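Visit report: Closow packing hall, Plestholm

The hall stands at the north end of the Plestholm site, between the goods yard and the old boiler building. We were let in at 9:30 in the morning and had until noon. Closow moved its small-parts packing here in November from the Hulme depot, which had run out of floor space. The lease covers 3102 square feet, of which 2279 are in use for benches and racking. The remainder is held for inbound pallets.

Work is organized by order line. A picker brings a tote to the bench, the packer checks it against the slip, and the closed carton goes to the scale. Weight is compared with the figure held in Flomo, the stock program the company uses on both sites. A carton outside tolerance is reopened at the same bench and does not go back to the picker.
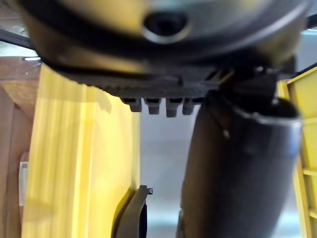 How are fragile items separated from the rest?
They are flagged in Flomo when the order is entered, and the slip prints with a heavy border. The packer then takes a double-wall carton and adds a layer of paper at the base before anything goes in.

The catalog stood at 393 lines at the time of the visit. Slow lines are kept on the upper shelves and fast ones between knee and shoulder height. Shelf labels carry the bay, the level and a check digit. Two bays had been relabeled that month after a change in numbering, and the old numbers were still listed on a sheet at the end of the aisle.

Carton sizes were cut from nine to five at the time of the move. The guide explained that void fill had gone up as a result, but bench time per order had come down, and the company considers the exchange acceptable. We asked for the figures and were told they would follow by mail. They had not arrived when this report was written.

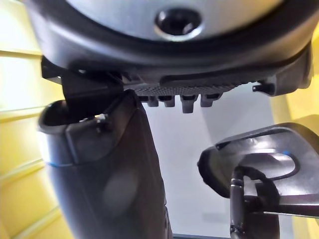 Plestholm Technical Society, Storage and Handling Section

The second part of the visit dealt with returns. A returned carton is opened on receipt, and the contents are graded as resale, repack or scrap. Repack items get a new inner bag and label before they rejoin stock. Scrap is written off in Flomo at the end of each shift.

Noise was moderate, and conversation at normal volume was possible everywhere except beside the baler. Lighting over the benches is on a separate circuit from the aisles. The floor is marked for foot traffic on one side only, and visitors should keep to that side on the way back to the entrance.

Members who want to attend the repeat visit should bring closed shoes. Places are limited to 2 per member, and parking is at the Hulme gate.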